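The Night Boat to Talholm

Reading time: 4 min
Last updated: 1st April

Ladi Bashir had four minutes. Less, by the harbor clock, which ran fast and always had.

She ran anyway. Bag on the wrong shoulder, one shoelace gone, the envelope inside her coat going soft at the corners. Past the bait shop. Past the bench where her grandmother used to sit and insult the gulls.

"Boat's late," said the man in the ticket window. Belmiro Tavares, his badge said. He had a sandwich in one hand.

"How late?"

"Late."

So she sat. Her heart still going like mad. Everybody else on the pier looked like they'd known. Thermoses. A kid asleep on a duffel bag.

The letter said Talholm, come before the house is sold. Signed Rosemarie Stöcker, whom Ladi had never met and who wrote her sevens with a line through the middle. Your mother left something in the wall, it said. I am to old to get it out and I don't trust the buyers.

Her mother. Left something. In a wall.

Her mother had wired houses for a living, half the island, before Ladi was born. Fuse boxes, porch lights, the church bell when it went electric. Never talked about it after. Moved to the mainland, sold curtains, changed the subject. Once, only once, a lamp had sputtered in the kitchen and she had it open and fixed before the kettle boiled. Ladi was nine. She remembered the screwdriver held in her mother's teeth.
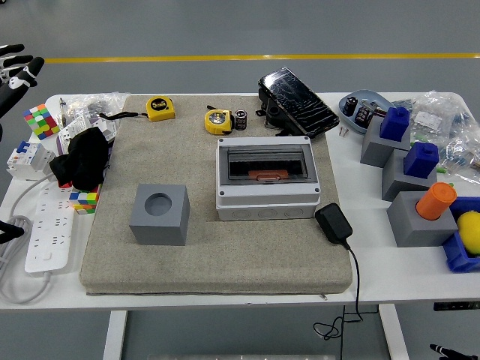 A box with a smoky cover, next to a gray block.

The boat came in with its lights off on one side. They all filed on. Ladi took a seat by the window and didn't look out of it. Two hours of engine noise. Somebody being sick, politely, in the back.

Talholm at dawn. Rain, no taxis, a hill.

Number 34 was at the top of the hill, of course it was. Rosemarie Stöcker opened the door before the knock. Small woman. Enormous slippers.

"You have her chin," she said. "Come, come, they are here at noon with the papers."

The hallway smelled of soup and wet dog, no dog anywhere. Rosemarie handed her a hammer. No tea, no sit down, no how was the crossing.

"Which wall?"

"Behind the stairs. She said behind the stairs, low down. She was crying, I did not ask her to repeat."

Ladi knelt. Knocked. Solid, solid, solid, hollow. She looked back once at the old woman, who nodded hard, and then she swung.

Plaster everywhere. In her hair, in her mouth. A hole the size of a plate, then a bigger one. She put her arm in up to the shoulder and thought about spiders and kept going.

Cloth. Something wraped in cloth.

A tobacco tin. Inside, 225 in old bills, rubber band gone to crumbs. A ferry ticket to Talholm, one way, never punched. And a photograph of a man on a ladder, laughing down at whoever held the camera. On the back, in her mother's square letters, the ones she used for labeling switches: OMOREGIE. KITCHEN LIGHT. SEPTEMBER.

"Who is he?"

Rosemarie took a long time finding her glasses.

"He lives at the bottom of the hill," she said. "He is 70. He has the same chin also, now I look at it."

Ladi sat back on her heels. Outside, a car door. Then another. Voices, a man reading the house number aloud.

"They're early," she said.

"They are always early, these people. Go out the back."

She went out the back. Tin under her arm, hammer still in her hand, she only noticed it halfway down. Rain coming sideways. There was a yellow door at the bottom with a light on over it, burning away in broad day, and she stood under it getting her breath.

Then she knocked with the handle of the hammer.

Contact | Copyright Trerkden Stories | Back to top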